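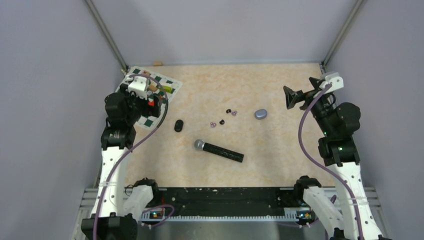
Home Studio Upkeep: Cables, Controllers and Vinyl

Most faults in a small electronic music setup come from dust, bad connectors or poor storage. The notes below cover routine work on a bench or kitchen table with ordinary tools. They apply to DJ controllers, small mixers, keyboards and turntables. Disconnect power before opening or wiping anything.

Scratchy faders

A fader that crackles when moved usually has dirt on its track. Switch the unit off, pull the power lead and move the fader through its full travel 19 times. This alone clears light oxidation. If the noise remains, use a cleaner labeled as safe for faders and plastics. General contact cleaner strips the factory grease and leaves the fader stiff. Apply one short burst at each end of the slot, work the fader again, and leave the unit open to the air overnight.

Conductive plastic faders and carbon track faders need different products. Check the service sheet first. The Kustanton mixers use both types on the same panel, with the crossfader being the plastic one.

Rotary knobs

Pull the caps straight up. If a cap is tight, pass a shoelace under it and lift both ends together. Do not lever with a screwdriver, which marks the panel and can bend the shaft. Wash caps in warm water with a drop of dish soap, then dry them fully before refitting. Line up the flat side of the shaft with the flat side of the cap.

Cables

Test every cable twice a year. October and spring work well for anyone who plays summer dates. Set a multimeter to continuity, put one probe on the tip and the other on the tip at the far end, and flex the cable close to each plug. A tone that drops out points to a broken strand or a cracked solder joint. Repeat for the sleeve, and for the ring on balanced cables.

Coil cables over and under, in loops about the width of a dinner plate. Wrapping around the elbow twists the conductors. Fasten with hook-and-loop ties, not wire ties. Beatrice Mussa, who maintains the rental stock at Clarell, marks both ends of each cable with colored heat-shrink by length, and retires any cable that has been repaired twice at the same plug.
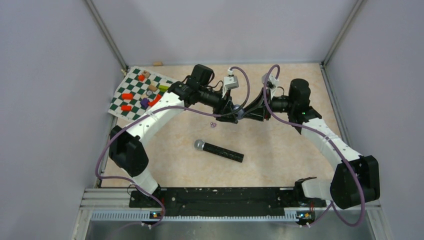 Can I clean audio plugs with rubbing alcohol?
Isopropyl alcohol of 90 percent or higher is suitable for bare metal plugs. Put it on a lint-free cloth, wipe from the collar toward the tip, and let the plug dry before connecting it.

Rubber pads and keys

Sticky pads are caused by skin oil or by the rubber coating breaking down. For oil, wipe with a cloth barely damp with water and mild soap. If the coating itself is breaking down, replace the pad sheet. Alcohol dulls the surface of most silicone pads and can remove printed labels.

Storing records

Store 12-inch records upright, close together but loose enough to pull one out with two fingers. Leaning causes warps. A full crate is heavy: one of ours, measured on a Kaijage luggage scale, held nearly 390 ounces. Keep crates off radiators and away from exterior walls. Replace paper inner sleeves with poly-lined ones.

Stylus

Brush from back to front only, in the direction of record travel. Log playing time. Jabari Were replaces his at 884 hours, a limit he set from his own wear checks under a microscope. Heavy back-cueing shortens this a good deal.

Small parts

Keep screws from each unit in a separate lidded jar with a paper label inside. An 8-compartment tackle box also works. Sketch the underside of the case and push each screw through the paper where it belongs.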